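Tirkar cutlery cell: setup and care notes

README for the bench cell that sorts plastic cutlery. Last revised Sun 25 January. 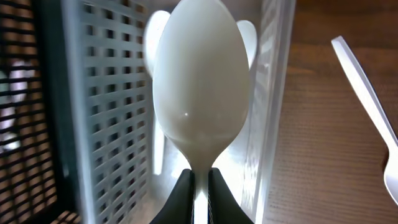
Tirkar is one arm, one two-finger gripper, one wrist camera and a table. It picks up plastic spoons and forks and puts them away, and after a few months of living with it we still think it's a lovely little machine to work on. Everything on it can be reached with one hex key and a bit of patience. These notes cover how to get it running from cold, how to keep it healthy, and what to do when it starts dropping things (it will, and it's nearly always the fingers).

What's in this folder

setup/ -- start-up checklist and the saved home pose
gripper/ -- finger drawings, force settings, wear log
camera/ -- wrist camera calibration files, newest on top
episodes/ -- recorded picks, both the good ones and the fumbles
Vulgate/ -- our config for the control software, plus the old one from October in case you need to roll back

Starting up

1. Clear the arm's reach and check the e-stop is released.
2. Power the controller first, then the arm. Wait for the steady light.
3. Start Vulgate and load the cell config. It should find the gripper by itself. If it doesn't, reseat the connector at the wrist and try again.
4. Send the arm to home at low speed and watch it the whole way.
5. Open and close the gripper a few times on nothing. Listen! A healthy one makes a soft, even whirr. Clicking means grit in the slides.
6. Run the short check: 50 picks, mixed spoons and forks. We want no more than 2 drops before calling the cell ready.

Gripper settings

Closing force is set at 50 per cent of maximum. Thin plastic handles flex more than you'd expect, and going higher just makes the spoon twist as the fingers close. Grip on the handle, below the point where the bowl starts to widen. A grip up on the flare feels secure and then slides down the moment the arm speeds up.

Opening width doesn't need to be generous. When utensils are standing close together in a basket, wide-open fingers knock the neighbours over, so the config opens them only part way for upright picks and wider for anything lying flat on the table.

Looking after the fingers

Wipe the inner faces with a damp lint-free cloth at the end of each day. No solvents, please. Check both fingers for shiny patches, and swap them as a pair when the wear reaches the scribed line. The replacements are the Valente set in the second drawer, and they take all of five minutes to fit:

Power the gripper down.
Back out both screws on the first finger and slide it off.
Fit the new one snug, then do the other side.
Close the gripper slowly and sight along the gap. The tips should meet evenly from top to bottom.
Run finger zeroing in Vulgate before picking anything.

Write the swap in the wear log. Yes, even if it's only one screw you've touched.

Looking after the camera

The lens sits close to the work and collects smears. Clean it before you blame the software. After any knock to the wrist, redo the calibration with the Lirkine board; if the result comes back under 80 on the quality score, check the bracket screws and run it again.

White plastic throws back a lot of light, and clear containers are worse. If picks get flaky in the afternoon, try the blind first. It fixes more than you'd think!

Known quirks

Forks lying flat are still harder than spoons standing up. Starting the approach from the handle end helps.
The fingers lose their zero after a hard power cut.
Cable slack at the wrist creeps. Pull it back through the clip whenever you swap fingers.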